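Clunano sorting cell fault

The Clunano sorting cell fault was a failure of a robotic packing line which occurred on 19 February 2020 at the test hall of the company Distora. The cell, named Clunano, handles coiled cables and mailer bags, and weighs single parcels before they go further. No person was injured. The fault is known mainly from the report of the engineer Vusumuzi Moodley, who described it as a weighing error that became a gripping error.

Layout

The cell is built beside a green conveyor belt. Cables are kept in open green crates, and bags are placed on a digital scale with a steel tray, where the arm can reach them.

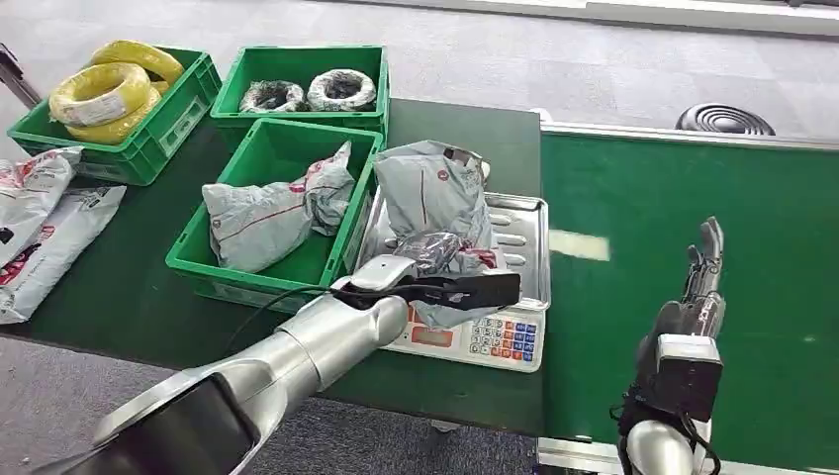
Course of the fault

The control software, Kinano, takes the weight of each bag and chooses the closing force from it. According to the report, the tool touched a bag during weighing and the scale gave 269 grams too much. Kinano accepted the value and raised the force to 80 per cent of the maximum. The next 22 bags were gripped with this setting, until a bag tore and the safety relay stopped the arm.

Heavy goods with coiled cable, such as charging connectors for electric vehicles, need a high force, so the software had no upper limit for it.

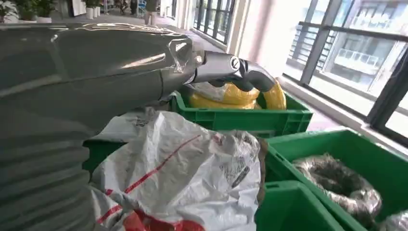

The limit was later made separate for each class of goods. Moodley also criticised the stop itself. The arm stopped with the gripper closed, and it could be opened only after a full restart of the controller. For a person with a trapped hand this delay would be serious.
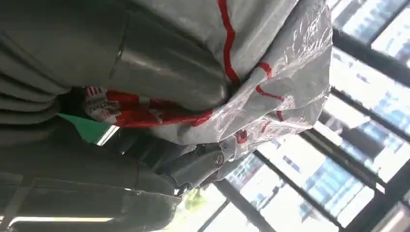

Thin plastic film remained the most difficult material in the repeated tests, as its folds can hide the true gripping point. The cell was out of use for 72 hours. In April a manual release, supplied by the firm Issa, was added to the gripper, and the weight is now read only when the arm has moved away from the tray.

See also

Emergency stop
Load cell
Robot end effector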